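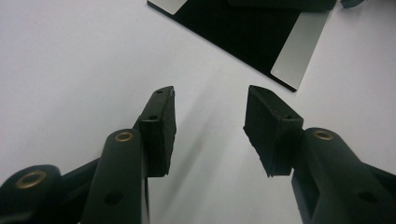

Black plate, silver trim, white table. I've been moving it about all week.

I promised last time that I'd get on to dressing the table for winter, and then I spent most of the week fussing over one plate. So you're getting a rather lopsided column, mostly about dark shiny things on pale surfaces, with a bit about cheese further down. The wreath instructions will have to wait (I've run out of wire anyway).

The plate is square, glossy black in the middle, with a brushed silver strip down two opposite sides. It's flat and quite plain, and I wasn't at all sure about it to begin with. My taste usually runs to blue and white china with chips in it. But I had it in my head that this year's table should be a bit sharper, a bit less like a jumble sale, and a black plate seemed a cheap way to find out whether I could live with that.

My first mistake was lining it up with the table edge. I do this with everything, I think it comes of years of putting out placemats, and on a white top it looked like something waiting to be plugged in. Turn it so that a corner points at you and it's a different thing altogether! The silver strips run off at a slant and pick up the light, and you get triangles of white round it to put smaller things in. If you've got anything square at home, a tray or a slate or even a tile, try it on the diagonal before you decide you don't like it. It costs nothing and takes two seconds.

My second mistake was the cloth. I got out the red one, the one that comes out every year, and black on red with silver is a lot. It looked like a casino. I tried the grey linen, which was better but gloomy by four in the afternoon, and in the end I put all the cloths back in the cupboard. A bare white surface does the plate far more good than any of them. I know some of you feel a Christmas table without a cloth is undressed, and I had the same feeling for a day or two, and then it went away.

If you can't face a bare top, a runner is a fair halfway house. Mine is 70 inches long and only covers the middle, so you get the softness of fabric at the centre and the clean white either side where people sit. I'd iron it on the table itself, over a towel, just before you lay up. Ironing it in another room and carrying it through over your arm is a waste of an iron.

Now, light. Anything glossy and black will show you whatever is above it, and you'll find that out the moment you put a plate like this under a ceiling light. From one chair you get a nice deep black and from the next you get a lampshade. I've been turning the big light off and using two lamps at the side, low down, and it's so much kinder. Candles work too, of course, and the reflection gives you twice the flame for the money. Use short fat ones. Tall thin ones on a small plate make me nervous, and they're forever in the way when you want to pass the sprouts.

As for what goes on it, I've been through a good many ideas. Clementines with the leaves on were lovely, really lovely, that orange against the black. Walnuts were a disappointment — brown on black just vanishes. Pale things do well in general: white candles, a few sprigs of something silvery, a heap of those sugared almonds. I'd keep food on a dish or a piece of paper on top if you don't know what a thing's finish is. I can never remember which of my bits and pieces are meant for eating off and which are only for looking at, so I treat them all as only for looking at unless it says otherwise underneath.

Leave some of the black showing, too. I'm a terrible filler of surfaces and had to take half of it away again. Put your things to one side, or in one corner, and stop there and go and have a cup of tea. If it still looks bare when you come back you can add something, but I bet it won't.
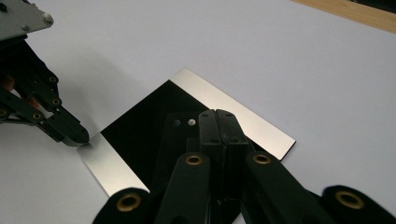 How do I get finger marks off a glossy black surface without leaving it smeary?
Use a clean microfibre cloth, barely damp, and wipe in one direction only, then go over it straight away with a second dry one. Leave out the washing-up liquid unless there's grease, as it leaves a film, and keep kitchen roll well away because it can scratch.

I should say I've had that one more than any other since the July issue, when I went on about black worktops and clearly frightened a few people. Finger marks are a nuisance but they're only finger marks. Lay the table first, polish last, and hold things by the edges if you have to move them after that. Silver trim wants the same treatment, but wipe along the brushing and never across it, and don't be tempted by metal polish until you know what sort of metal you've got. A lot of modern trims have a coating and you'll take it off in patches. I did this to a photograph frame once and it's lived in the spare room ever since.

A quick word on scratching, this time of the table underneath. If your table has a soft white finish, painted or lacquered or whatever it is, put little felt pads under anything hard that's likely to be shunted about during a meal. You can get a sheet of them for next to nothing at Fallahi, on the shelf by the door handles, and they had plenty in when I looked. Cut them smaller than you think. A pad that peeps out at the corner spoils the whole thing and collects crumbs as well.

I went over to Istport to look for a few companions for the plate, as I don't think one black thing on its own ever looks quite meant. The big homeware place had a set of six black side plates with gold rims, very handsome, but gold and silver together is further than I'm prepared to go. What I came home with was a bag of grey napkins and a little pewter-coloured dish from the charity shop next to the station. The napkins I'm very pleased with. There were 26 in the bag, which is a funny sort of number, and it means I can lose a couple in the wash every year and still be laying the table properly when I'm an old woman.

Glasses next. Plain ones, please! I tried my green goblets with all this and it was a muddle. Clear glass lets the dark and the silver do the work, and you can bring in colour with what you pour. Cutlery the same, just whatever's in the drawer, so long as it's clean and more or less matches. I won't hear a word against odd forks in any case.

And the cheese, as promised. If you're doing a board, do it on something pale and keep it away from your black plate, for the simple reason that everyone drops crumbs and every crumb shows. I put mine on the old bread board at the far end, with the biscuits in a tin beside it. The Saltuvley blue is back at the farm shop and it's very good this year, a little milder than I remember. Take it out of the fridge well before people arrive.

If you'd like to see some properly dressed tables, the Bustbridge open house is on 8th December, from eleven, with soup at lunchtime. More than 400 people went through last year and the queue for the soup was past the gate, so go early or bring a sandwich. I'll be in the back room doing a white table with dark things on it, and you can tell me to my face if you think it needs a cloth. There's a raffle as well, and the hamper has one of those enormous tins of biscuits in it.

One reader wrote to say she's been laying her Christmas table the same way since she was a girl and at 81 she sees no call to change it. Quite right. She uses a white sheet folded in half, a bowl of holly down the middle and her mother's plates, and I'd sit down at that any day of the week.

Next time it'll be the wreath, provided I remember the wire, and what to do with all the ribbon you saved from last year and can't bring yourself to throw out. If you've got a use for short ends of ribbon, anything under a hand's length, do please write in, as I have a carrier bag full of them and I'm stuck.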